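**Stellotari data collection, September check-in, Plovcombe room**

- Box-and-tray task: 12 more episodes to record before the next training run.
- Start position stays as is, with the clear box beside the blue tray on the tile floor.
- Glare on the lid was raised again. Agreed to keep those episodes and tag them.
- Failed grasps go in a separate folder, 20 at most.
- Muvska export still drops the wrist view on long episodes. Open.

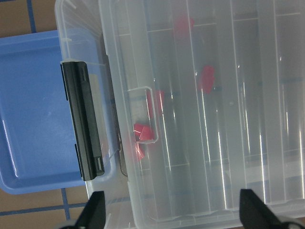 *Tuominen, minutes*

Next check-in at 3, same room.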